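Workshop > Who we are > About us

About Skosine Shared Workshop

By Kenna Crichton
Updated July

Skosine is a shared workshop for people who build automated things and don't have the room, the tools or the patient neighbours to do it at home. We have 50 members. Some are engineers by trade and a good many aren't. Membership pays for bench space, storage, the tool wall and the use of the shared builds, and it keeps the lights on.

We began in a garage. Tumaini Nyanda had a bench at one end of it and I had a bench at the other, and we were both trying to make motors stop where we told them to. People came to borrow the drill press and stayed to argue about wiring. When the garage got too full to open the door properly we took the unit we have now. The drill press came with us and is still the most borrowed thing in the building.

What we build

Most of what goes on is small. Members have made a curtain opener, a seed tray waterer, a sorter for mixed screws and a cat feeder that has been rebuilt more often than anything else on the shelves. These belong to the people who make them and go home when they're done.

We also keep a few shared builds going. The longest running is Arruda, our two-arm table. It is an ordinary working table with a ridged aluminium top, an arm standing at the back, a second arm that reaches in across the middle, and a metal frame bar along one side. The arms were bought. The table layout, the cable runs, the frame and all the software that ties them together were done by members over a lot of evenings.

Arruda's job is handling household things. Boxes and blocks were the easy part. Glassware has taken up most of the past year, as a clear tumbler is hard for a camera to make out and easy to knock over. We do our glass work on a cloth printed with a Van Gogh style wheatfield, all yellow strokes on one half and blue on the other. A glass on plain card is a fair test of very little. On the wheatfield it picks up the colours underneath and half disappears, much as it would on a patterned tablecloth. The exercise we spend longest on is the glass lying on its side, with the gripper coming at it from straight above.

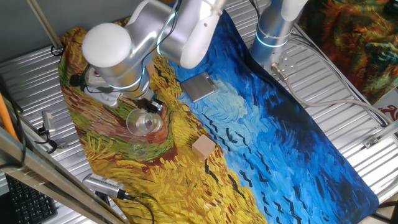

The upright glass

Picking up a glass that's standing is a separate exercise with its own settings. We do it with a little water in the glass, and leave an empty one close by so that the software has to choose. The wooden cube and the flat scale stay on the cloth as well. The cube is something solid for the camera to find, and the scale is for weighing a glass before and after a move, so we can see what has been spilled.

Our practice sheet for this exercise has 57 lines on it. Tumaini wrote most of them. New members find it long, and then add to it. The stop button is kept on the table within reach, and whoever is at the keyboard says out loud when the arm is about to move.
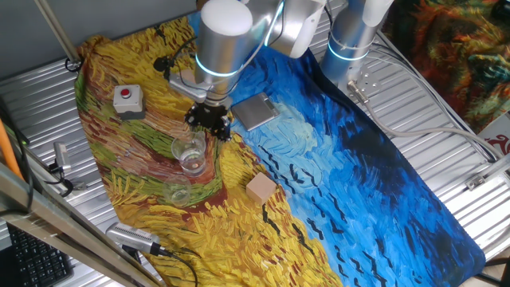
How we work

The workshop is open every evening and all day at weekends. Tuesday is Arruda night, from 7 pm, and visitors are welcome to come and watch. The other evenings are general bench time.

A shared build has 2 leads at any one time. They decide what gets changed and they keep the notebook. If you alter a setting, you write it down with your initials. If you move a cable, you label both ends. Software for the shared builds is kept in a tool we wrote ourselves, called Trikow, which is really a set of scripts and a log. It is plain to look at and it does the job. Members can take a copy of any of it for their own projects.

We don't take on paid development work. We have been asked, and the answer is still no, as it would mean closing benches to members.

Joining

Come to an open evening first and have a look round. If you'd like to join, you'll do a bench induction, and a second one if you want to use the arms. The arm induction takes an evening and covers the stop button, where to stand, and how to clear up broken glass. You don't need to know how to program. Tools are provided, apart from safety glasses, which we ask you to bring.

Members under 16 need an adult with them. Storage shelves go in order of asking and there is normally a wait. Parking is at the front, and please leave the loading door clear for Zuririco, the joinery next door.

Recent from the workshop

Arruda notebook: changing the gripper settings for wet glass
Cat feeder, version nine
What we keep on the tool wall
Trikow: reading the log
50 metres of cable and where it all went
Drill press booking, new sheet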